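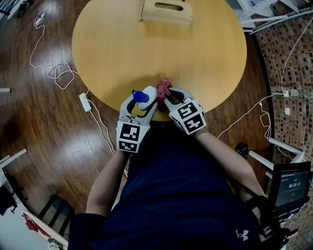 Chapter 4
The Job After the Machine Arrives

Every new machine comes with two descriptions of itself. The first is in the brochure and says what the machine does. The second is worked out over the following months by the people who have to stand next to it, and is seldom printed. This chapter is concerned with the second.

Consider the case we shall return to most often, the Trilitby packing hall. Trilitby sends out toiletries and household goods for small shops that would prefer not to own a warehouse. In its busiest December before automation it had 51 people on the benches, and they filled, wrapped, boxed and labelled everything by hand. Management then bought a line of robot arms from a supplier called Cliletmont, with a promise that the arms would pack 4000 orders a day. On the first day they packed 1492. The supplier described this as a strong start. The packers described it in other ways, and then stayed late to do the rest.

What had gone wrong was small and dull, as it usually is. The arms were good at boxes. They were fairly good at bottles, provided the bottles stood up. They were hopeless with anything soft. A flannel has no corners worth speaking of, never lies the same way twice, and will let itself be picked up by one thread while the rest of it stays where it was. The packers had been handling flannels for years without giving the matter a thought, and were now asked to explain how they did it. Few of them could. One wrote on the form provided, 'You just get hold of it.'

4.1 Knowing how and saying how

That form is worth a moment of your time. A great deal of skilled work is like this: the person can do it, can tell at once when somebody else is doing it badly, and has no words for it. For most of the history of automation this was simply bad luck for the engineers, who automated whatever could be written down and left the rest to people. It also led to some strange pay scales. The written-down parts of a job tended to be graded as skill and the other parts as 'general duties', and it was the general duties that the machines couldn't manage.

The newer approach is to skip the explanation. A worker does the task, usually while holding the same sort of gripper that the robot will use, and the movements are recorded. Do this often enough and a program can be trained to copy the pattern. The form goes in the bin, to general relief.

It does, however, create a new kind of work, and this is where the trouble in our case began. After the first bad winter, Trilitby moved 34 of its packers on to what was called demonstration duty. They folded, gripped, lifted and put down, over and over, so that the machines might learn. The job was seated and warm. It was also graded below packing, on the grounds that nothing got packed.

4.2 Who owns a knack?

The packers raised three points, and the rest of the chapter is built on them. They asked whether a person who teaches should be paid as a teacher. They asked what would happen to them once the lessons were over. And they asked, in a meeting that ran to over two hours, whether a way of folding a towel belongs to the firm that pays for the afternoon or to the hands that learned it years earlier, quite possibly at home.

The firm's first answer was that these were interesting questions. Readers with experience of meetings will know what this means.

Compare the Lullier laundry, which meets us again in Chapter 7. Lullier bought much the same equipment but wrote the new jobs before the crates were opened. Demonstrators there were graded as trainers, they spent no more than half a shift at the task, and they had a say in which jobs were handed over first. They chose the wet sheets. It hadn't occurred to the managers, none of whom had ever lifted one.

Before you read on

Think of a task you do at work or at home that you'd find hard to put into words. Try writing instructions for it on one side of paper, give them to someone else, and watch without speaking. Keep the paper, as you will need it for the exercise at the end of 4.3, where we look at El Idrissi's bakery and the matter of the dough.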